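Room and Rig Check – Handheld Gripper Collection, Cloth on Bed
Carnau site, bedroom setup
Filled in by: Anselmo Salcedo
Shift: Wednesday, afternoon
Task set: Prulteo garments, two-hand
Result: PASS WITH ACTIONS (see end)

Marks used: OK / FIX / N/A. Comment needed on every FIX. Comments on OK lines welcome but keep them short, last month's were a novel.

Section A – Before anybody picks up a gripper

A1. Walk path clear on both long sides of bed – FIX
Stuff on the floor on the window side. Moved what I could. Person on that side still has to look down before stepping, not good when your eyes are on the cloth.

A2. Bed sheet flat enough for task – OK
Soft wrinkles, fine. Guide says do not iron it flat, the model should see a bed like people have.

A3. Sheet free of loose items inside the work area – FIX
Phone with its cable by the headboard. White controller plus paper and pen down by the box. All to come off before the first take. If the paper is the take sheet it goes on the clipboard, not the mattress.

A4. Boxes stable, nothing stacked on the mattress edge – FIX
Carton at the right end of the bed. Taped shut and not tipping when I pushed it, but it takes up room people want for their elbow.

A5. Trip cables taped or lifted – FIX
See B6, same story.

A6. Room light steady, no flicker on preview – OK

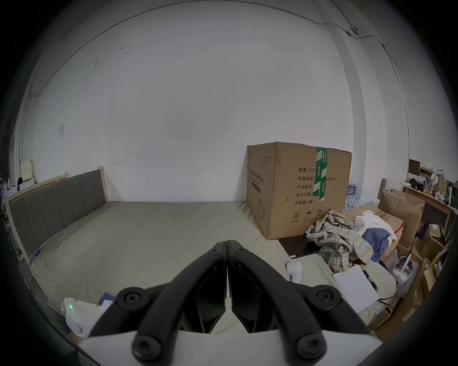
Issue 26

Section B – Gripper and tracking

B1. Jaw fingers close evenly, no side play – OK
Opened and closed both units by hand before the shift. Left one a little stiffer than the right. Not enough to pull it.

B2. Screws on arms tight – OK
Checked with the driver, not by eye. One took a quarter turn. Do this evry shift please, Fleltano lost half a day to a loose finger.

B3. Lens wiped – OK
Microfiber only. There was a T-shirt used last time, I saw that.

B4. Headset and controllers charged, tracking live – OK
Did a slow lap of the bed with the right unit, no jumps. Lost it for a moment when I crouched by the headboard, came back by itself. Brief people to stay above mattress height.

B5. Time sync between left and right unit – OK
Clap test done, both clips line up. Within 2 frames.

B6. Cables off the floor – FIX
Yellow bundle lying loose on the left side. Coil and hang it, or run it under the bed. Second time I write this one down.

B7. Spare cells stored in closed box – FIX
Orange cells in a holder, sitting straight on the floor next to where people stand. Not acceptable. Lidded bin, on a shelf, away from the bed. Cells with a torn wrap go to Azar for disposal, do not put them back in the holder.

B8. Storage left on card, min 90 minutes – OK

Section C – During takes

C1. Operator states the goal before each take – OK
Out loud, one line. "Pull flat", "fold in half", whatever it is. We cut by these later.

C2. Both hands in view of the other camera when holding cloth – OK
Mostly. One collector leans in so far that his head gets between. Told him.

C3. Grip taken on a single layer or clean edge – OK
Narrow pinch is what we want on the blue garment. Big handfuls get rejected, the learner picks up the habit and then it grabs sheet and garment together.

C4. Cloth tension – no hard yank – OK with comment
With one unit at each end it is easy to overpull. Pull till the slack goes, then stop. If a seam creaks the take is scrap. Also your wrist will thank you by take 300.
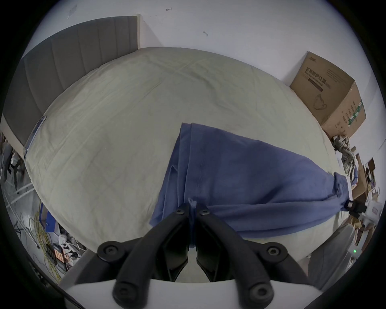 Item C4. Blue garment stretched between the two grip points.

C5. Twisted end of cloth noted – FIX
Far end was bunched at the grip. Fine to keep as an example but it has to be tagged "twisted", otherwise it lands in the clean set and somebody at Prulteo mails me. Tag was missing on the first batch. Added by hand, about 26 clips.

C6. Failed grips kept – OK
Keep them!! Slip, miss, drop, all of it. Mark as fail and carry on. Do not delete on the unit.

C7. Start position varied – FIX
Too many takes starting from the same corner of the bed. Change side, change distance, throw the garment down again instead of placing it nicely. Ask for a new start every few takes.

C8. Other garments kept out of reach – FIX
Clothes pile next to the carton is too close to the work area. Plaid pattern in the corner of half the clips. Ok as background, but a sleeve got caught once. Push it back or take it out.

C9. Breaks – OK
Grippers down at the buzzer. Holding one out in front of you is harder than it looks, shoulders first then grip. Nobody skips the break to finish a set.

Section D – After

D1. Units switched off, fingers closed, back in case – OK
D2. Headset off the bed before anyone sits down – OK
D3. Clips copied, count on sheet matches count on drive – OK
One off at first. Test clap had been counted as a take. Removed from sheet.
D4. Names and private items checked in preview – FIX
Phone shows up near the headboard. Screen is dark as far as I looked, but check the set before it leaves Carnau. Phones stay in the hall from now on.
D5. Wall marks – N/A
Asked whether to paint over. No. Tracking likes them, leave the wall alone.

Actions

1. Cells in lidded bin, off the floor. Before next shift, no exceptions. – Salcedo
2. Cable bundle hung up. – same
3. Carton and clothes away from the right end of bed. – room team
4. "Twisted" added to the tag list so it is a click and not typing. – Fleltano
5. Clipboard for take sheet, with a string for the pen.
6. Phone rule on the door.

Open question for Azar: is the quilted sheet staying all August or do we swap? If swapping I want a week's notice, need to redo the light check and the finger pads leave lint on some fabrics. Plain one we had before was ok for that but slid around on the matress.

Next check at shift change. Items 1 and 2 get looked at first, if either is still open the room stays closed until it's done.

A.S.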